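Open Day at Rutherford
Sep 1, 2018

Print this post | E-mail this post

I had been meaning to go to the Rutherford open day since April, when a flyer for it came with the electric bill. I went for the robots. The building is out past the Guvia warehouse and parking was easy.

The demonstration I stayed longest for was run in simulation, up on a large screen. Euan Crichton was at the keyboard. The job was to spell a word with toy letter blocks.
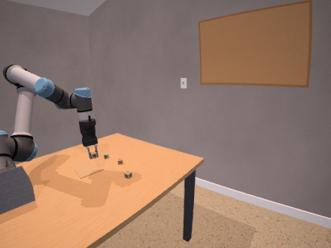
Filed under: Days Out

I sat in the second row. There were 20 chairs and most were taken. Euan said the simulated room matters less than people think, and that most of his time goes into the contact between the fingers and the block. A block is small and the fingers have to come down square on it. If they land a little crooked, the block turns and the letter ends up facing the wrong way.

He switched between views as he talked. One of them looks out over the gripper, and I found it hard to read at first.

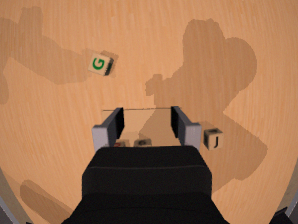 A man behind me asked why they don't just use the real arm. Euan said they do, but a simulated block that falls off the table can be put back with one key. He also said the shadows are left in on purpose, so the software learns to put up with them.
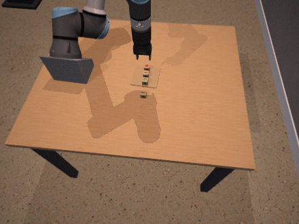 I asked how it knows which letter is which. The short answer was that it has been shown a lot of them. I didn't follow the long answer. After that there was coffee in the hall and a table of Wetitero leaflets, and I took two. 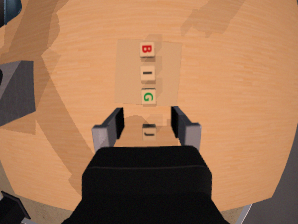 B, I and G on the mat, with the J between the fingers.

I would go again. Bring a sweater, the room is cold.

Comments

Krešimir Hodžić: I was at the later session. Did you get the talk on grippers too?

Dot: No parking when I got there at 2. Glad somebody had luck.

gavov_fan: My son wants to know if it can spell his name. It has a J in it.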